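Home Maintenance Basics, Stiloner Workshop Program
Unit 3 handout: hanging up the hand tools
Posted 6/6/19, Vastville site. Bring this with you, we don't print extras.

Left over from last time: sorting comes before hanging. Everything out on a flat surface first, dark one if you have it, light handles show up better. Look at each tool before it goes anywhere near the board. Cracked handle, put it aside. Dirt on a trowel, brush it off, dry it. Roller covers have to be fully dry or they go flat on one side.

Group by job, not by size. Paint stuff, garden stuff, screws and fixings. Small roller and a trowel are near enough the same length and people keep putting them side by side for that reason. Then in November no one can find the roller.

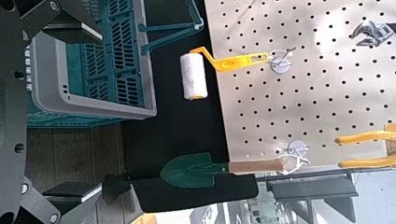
Leave a hand's width between groups. Crate or basket stays next to the work surface for anything that doesn't hang: rags, tape, half used tubes. Fold the handle down if it folds.

Hooks
- short straight peg: anything with a hole in the handle
- wire arm with a loop: handles with no hole, the handle rests on it
- long display hook: packaged goods, refills, spare blades

Packaged things are the awkward ones. Hang by the slot in the card if there is one. No slot, punch one, high up and in the middle. Lightest pack at the back. Don't mix opened and unopened on teh same hook.
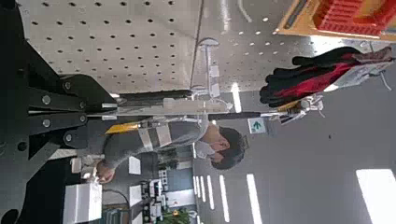 Fig. 1. Packaged item at a white display hook, perforated metal panels behind.

Perforated metal vs. regular pegboard: check hole size before you buy hooks. The Makokha sheet (class folder, item 991) has the table. Metal gets glare under shop lights so labels are hard to read, put them low.

Screwdrivers. Handle at the hook, shaft clear of the other tools. Tips all the same way. If the shaft sticks out past the edge of the board move the hook in a column or two, otherwise sleeves catch on it. Keep a spare hook next to it for the next size up.
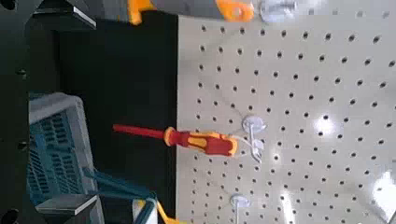
Fig. 2. Red and yellow screwdriver on a wire hook. Lower hook empty.

Rollers. Weight is all at the cover end so they want to swing. Hook at the grip end, cover hanging free, nothing pressing on the nap. Check what's next to it, long shafts especialy.
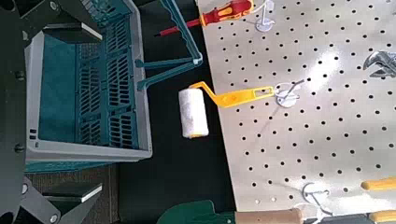 Fig. 3. Small paint roller with its handle tip at the hook, screwdriver above.

For next time: sketch your own board, to scale if you can. Holes, hooks, tool outlines. Jorkura grid paper is in the drawer, 80 sheets to a pad, take two. Read the Unit 4 pages on shelf brackets.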